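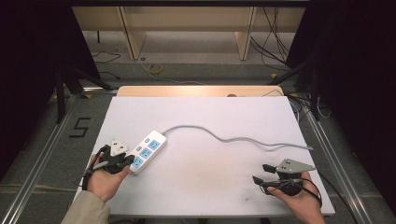 To: Conbridge manipulation list
From: Ayana Tamiru
Date: 10/05/2020
Subject: Re: Cable subset - release of the Tufa demonstrations and first results

Dear colleagues,

Thank you for the questions received on the August message. I have quoted the relevant part below and reply to each point in turn. The work described concerns the cable and power strip tasks only. The cloth tasks will be reported separately by the Nosia group.

> We plan to collect demonstrations of cable handling with
> the hand-held grippers and to train the Taleo policy on them
> directly, with no teleoperated data in the mix. Before we
> commit to this on our side, could you state (a) how many
> demonstrations you kept, (b) how the gripper pose is
> recovered when a hand turns away from the head camera,
> and (c) whether the policy was ever tested on a cord
> layout that it had not seen in training?

(a) Number of demonstrations. The Tufa subset contains 1,402 demonstrations after filtering. A further 401 were removed. Most of the removed recordings failed the time alignment check between the head view and the two grippers. The remainder were set aside by the reviewers because the operator had changed grip on the handle partway through, and this shifts the hand relative to the tool in a way that our calibration does not cover. The removed recordings are kept on the server in a separate folder and may be requested.

(b) Pose recovery. Each gripper carries a triangular marker plate on top, and its pose is estimated from that plate whenever the plate is in view. When the plate is turned too far, we fall back on the inertial data for a short gap and then discard the segment if the plate has not come back into view. Groups that intend to repeat the work should check this step first. In our early recordings the gap limit was set too long, and the drift was large enough that the recorded jaws closed beside the cord in replay. The limit is now 6 frames, and we do not recommend raising it.

Operators are asked to keep both plates facing upward as far as the task allows. This is easy when straightening a cord on the board and difficult when turning over a power strip. We have not found a good answer to the second case. A plate with markers on more than one side was tried, but it caught on the cord and was withdrawn.

(c) Unseen layouts. Yes. We held out 30 starting layouts, drawn by hand before collection began and not shown to the operators. They include gentle curves of the kind most common in training, single loops, and crossings in which the cord passes over itself near the strip. On the gentle curves the policy performs nearly as well as it does on training layouts. On single loops there is a modest loss. On crossings it is poor: the policy tends to pull the upper strand outward and tighten the crossing, and in around half of those trials it had to be stopped by the supervisor.

We would ask that these results be read with some care. All demonstrations were recorded on a white board, and the effect of a patterned or dark surface has not been measured. A white strip on a white board is a hard case for the segmentation model, and we had expected it to be the main source of failure. In practice the thin cord gave more trouble, especially close to the plug, where the model often lost the last few centimeters and reported the end of the cord too early.

One correction to the August message. It stated that the left and right grippers were treated as interchangeable in training. This was true of the first model only. The current model uses a separate input for each hand, and all of the results above refer to the current model. I regret the confusion this caused for those who had begun to write their own loaders.

The file format is unchanged except for one added field giving the hand. Loaders written for the first release will read the new files but will ignore that field, so please update them before training.

Requests for access should be sent to me directly, with the name of the group and the person responsible for storage. Comments on the crossing failures are best sent to the list, as two groups have already reported similar behavior with rope.

With kind regards,

Ayana Tamiru
Data coordination, Tufa subset
Conbridge manipulation group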